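Papering Small Spaces: What I've Learned From Doing It Wrong First

I love wallpaper and I can't afford to put it everywhere, so for a few years now I've been putting it in small places instead. The inside of a bookcase, the back of a pantry, the nook by the back door where the mail piles up. One roll goes a very long way when your wall is two feet wide! A few of you asked how I get the corners to behave, so I'm writing down everything I can remember, in roughly the order you'll run into it.

Start with the cleaning, and I mean really clean. Kitchens are the worst for this. There's a film of cooking grease on everything, even the cupboards on the far side from the stove, and paste won't hold on top of it. I use warm water with a squirt of dish soap, then plain water, then I go have lunch and let it dry. If the surface is glossy paint, give it a light scuff with fine sandpaper and wipe off the dust. My first pantry shelf came down in one long sheet on a Monday morning, right onto the cereal, and that was all down to skipping the sanding.

Prime bare wood. I know, it's boring. But raw wood drinks the paste and you end up with dry patches and lifted seams.

Now, pattern. People will tell you to stick to tiny prints in tiny spaces and I've gone back and forth on it. My pantry has a little blue sprig from Sketon and it's sweet, but from across the room it just looks like blue. The big florals are the ones that make me happy when I open a door. The thing with a large print is that you have to decide where the flowers land. Unroll a length on the floor, lay a couple of strips of masking tape on it to mark out the size of your back panel, and shift the tape around until you like what's inside. Do that before you cut anything. I wasted most of a roll of Runddale learning this, and there's still a cupboard in my hallway with half a rose in it.

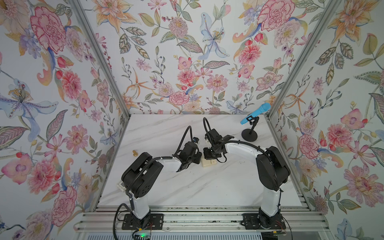
Cut each piece 2 inches bigger than you need in both directions. You'll trim it later, and it gives you something to hold on to. I do the back panel first and let it wrap around onto each side by about half an inch, then the side pieces go over the top of that little flap, with their back edge tucked right into the corner. It hides any wobble in the corner, and old furniture is all wobble. Try not to run one long piece around all three sides. I've tried it more than once and it always pulls away from the corners as it dries, so you get a soft curve where you wanted a crisp line.

Match the pattern at the back corners as best you can and then let it go. When you're standing in front of it, your eye is on the middle of the back panel.

For smoothing I use a plastic scraper with an old sock over it. Work from the middle out, pushing the bubbles to the edge. If you've got a stubborn one, leave it alone until the next day, as a lot of them shrink flat by themselves. The ones that don't, prick with a pin and press down with a damp cloth.

A few odds and ends:

Use a new blade. Then use another new blade. Damp paper tears the second your knife goes dull, and I snap off a fresh tip after every couple of cuts.

Paste-the-wall paper is far easier than the kind you soak, especially when your head and one arm are inside a cabinet.

Peel and stick is fine for renters, but give it a test patch for 14 days before you do the whole thing. Mine took a bit of paint with it when I pulled it off a closet wall (the Civix one, which I otherwise liked a lot).

Anywhere near a sink, put a clear matte varnish over the top once the paper is completely dry. Try it on a scrap first in case the colors run.

Save your scraps. I line drawers with them, and the narrow ones get wrapped around plain matchboxes for Christmas.

Timing-wise, a single bookcase bay takes me an afternoon, and I give it 5 days before anything heavy goes back on the shelves. Light stuff can go back sooner. I set the kitchen timer for 30 minutes after I finish and go back to check the seams, running a fingernail along each one, and any that have lifted get a dab of paste from a small paintbrush and a wipe with a damp sponge.

Next on my list is the inside of the linen closet, if I can ever get everybody's towels out of it for long enough. I'm thinking stripes, which scares me a little with those crooked walls. If you've done stripes in an old house, leave me a comment and tell me which corner you started in!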